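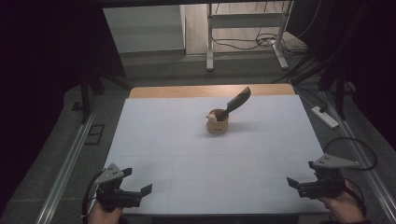 Spatula in the cup, both grippers open.

3 min read

So can they do chores yet. Short answer – no. Longer answer, kind of?

Spent Friday on utensils. Just utensils. Take it out, put it back, 65 times before lunch. Hands on the grippers, me doing the thinking. Fuad Habte reckons the arm will manage on its own by February. I said dishes too? He went quiet.

Thin handles are teh worst. Flat on a sheet, forget it. Standing up in a cup – much better odds. My kid is seven and empties the whole dishwasher, badly, but she does it. Thats the bar.

Still want one though. Ask me again after the laundry tests.

Recent posts
Folding towels, round 19
Danus vs. my kitchen drawer
Moving to Cotville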